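The Lower Meter

The water meter at Bramum was read once a year, in January, and the reading was entered in a green ledger kept at the district office. I had been the reader for 28 years. The procedure took one page. Arrive before noon. Lift the cover. Read the dial from left to right. Write the figure twice, once in ink.

Bramum had one connection. The pipe left the Stindberg main at the pump house, ran 3,000 feet under pasture, and ended at a house that had been vacant since my second year on the job. A vacant house should show no usage. The Bramum house used 5 gallons a year.

Five gallons is a small leak. A worn washer will pass more than that in a day. I replaced the washer in my third year and the shutoff valve in my sixth. In my tenth year the district paid to have the meter itself exchanged for a Tasari, a sealed unit with a tolerance well below what we needed. The next January it read 5 gallons.

A leak is not regular. Pressure changes, ground freezes, fittings age. I wrote this in the remarks column. The office wrote back that remarks were limited to one line.

In my last year I asked for the key. It came in an envelope with a form, which I signed. The front door opened without force. I checked the kitchen first, then the bath, then the room at the back, where I lay down on the floor with a flashlight to look for stains overhead. 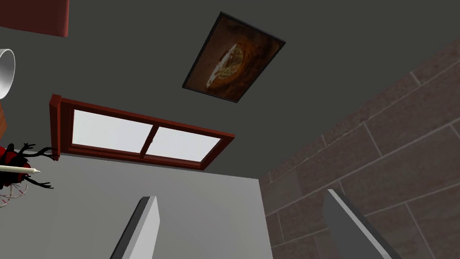
Illustration: Bhatia Studio, computer rendering

There were no stains. The ceiling was sound. I stayed on the floor longer than the inspection required and listened for water in the walls. At eleven forty a pipe knocked once. I got up and went to the kitchen.

The tap was closed. A glass stood upside down on the drainboard, and there was a drop of water on the rim. I watched it until it fell.

I went out to the meter and lifted the cover. The dial had moved by one glass. I did the division on the back of the form. It takes 80 glasses of that size to make 5 gallons, and I had no rule for how they should be spread over a year.

I put the cover back and wrote the figure twice. In the remarks column I wrote "normal use." Then I changed the status of the house from vacant to occupied, initialed the change, and returned the key by mail.

The first bill went out in the spring. It was paid on time, in coins.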